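Equipment planning for manipulation data collection

Equipment planning for manipulation data collection is the part of a robotics project in which an organization decides what hardware to buy, how much of it to buy, and when each item has to be in place. The subject covers hand-held grippers, robot arms, cameras, computers, storage, everyday objects used in tasks, and the spaces where recording is done. It overlaps with general laboratory purchasing but has a few cost items of its own, mainly wear parts and data handling.

Scope of a plan

A plan normally starts from the tasks to be recorded. A project limited to picking up bottles and cups on a table needs different finger shapes and a different opening width from one that folds cloth or opens drawers. The list of tasks is usually fixed before quotes are requested, as a later change in object size can make a set of fingers unusable.

Most plans separate collection equipment from deployment equipment. Collection equipment is what people hold or operate while recording. Deployment equipment is the arm, base and controller on which a trained policy is later run. The two can be bought in different budget years, and small groups often delay the arm until the first recordings have been checked. Fingers are the main exception, and are commonly ordered in matching sets for both uses.

Main cost items

Hand-held grippers. These are bought complete or built in-house from printed and machined parts. The purchase price of a complete unit includes the frame, fingers, trigger and camera mount. In-house units cost less in parts but take staff time, which some budgets leave out. The Larkari planning guide counts assembly, calibration and repair hours as separate lines.

Cameras. A wide-angle or fisheye lens is common, as it keeps the object and much of the surroundings in view. Camera costs include mounts, memory cards, batteries and chargers. Batteries are often underestimated. A unit used through a full shift needs several, and a shortage stops work sooner than most other faults.

Fingers and other wear parts. Soft fingers tear, and screw holes in printed parts wear out after repeated changes. Spares are listed by unit and by month of use. In the Ziltmont project, which ran 12 hand-held units across 3 buildings, the first order for spare fingers was used up before December and the second was doubled.

Objects. Cups, bottles, tools, packaging and food containers are cheap one at a time but add up across many sites. Purchasing rules in some organizations do not allow groceries or drinks on an equipment account, so a separate consumables line is needed.

Storage and computing. Video makes up most of the data volume. A plan should state how long raw recordings are kept, how many copies are held, and whether training will be done on owned or rented machines.

Estimating quantities

The number of units depends on the number of operators, the hours available and the share of recordings expected to be rejected. One common method sets a target number of accepted recordings per unit per week and works backward. The Meltis worksheet uses a target of 600 and adds 20 percent to the unit count to cover repairs. Other planners leave the unit count alone and hold a complete spare at each site.

Delivery times affect quantity as well. Where replacement parts take several weeks to arrive, a larger first order is usually cheaper than idle operators.

Sites

Recording in several kinds of rooms adds variety in lighting, surfaces and background. Offices, corridors, kitchens and lounges can often be used without rent, but there are costs for transport cases, insurance and time spent getting permission. Glossy floors, glass doors and rows of ceiling lights give reflections that a plain laboratory bench does not, and a site list may include them on purpose. 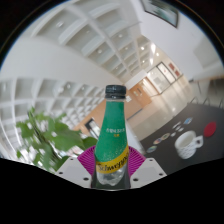
A glass bottle held between the fingers of a hand-held gripper, with a table and a corridor beyond.

Privacy rules also affect site costs. If people may pass through the area, the budget may need signs, consent forms and paid time for reviewing video.

Buying, leasing and borrowing

Hand-held units are mostly bought outright. Arms are more often leased, especially when the deployment phase is short. A lease should state who pays for worn joints and whether custom fingers may be fitted. Bednarek, a leasing firm, offers arms with the wrist plate left open for the customer's own gripper, and charges for restoring the original plate only if it has been drilled.

Review

Budgets are generally reviewed after a pilot period. The figures checked first are the rejection rate, the number of fingers replaced and the hours lost to charging. Changes made at this stage tend to move money from complete units to spares and batteries.

See also: Robot end effector; Teleoperation; Capital budgeting; Preventive maintenance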